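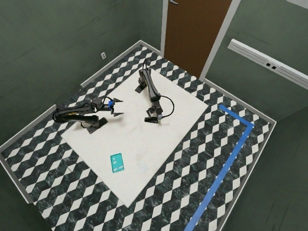
Checkerboard floors are having a moment!

We've had more calls about checkered tile this September than in all of last year, and we couldn't be happier. The old Prilletti bakery went first, with 800 square feet of black and cream laid on the diagonal, and now two kitchens on Fernandes Street are following suit.

If you're tempted, borrow a few sample tiles and live with them for a week. Small squares get busy fast in a big room — we like 12-inch tiles for most kitchens. A matte finish is easier on the feet, and a soft gray grout hides a lot of crumbs.

The Zidosby showroom has 73 color pairings out on the boards right now, and the green and white one is gorgeous. Doors open at 10 a.m.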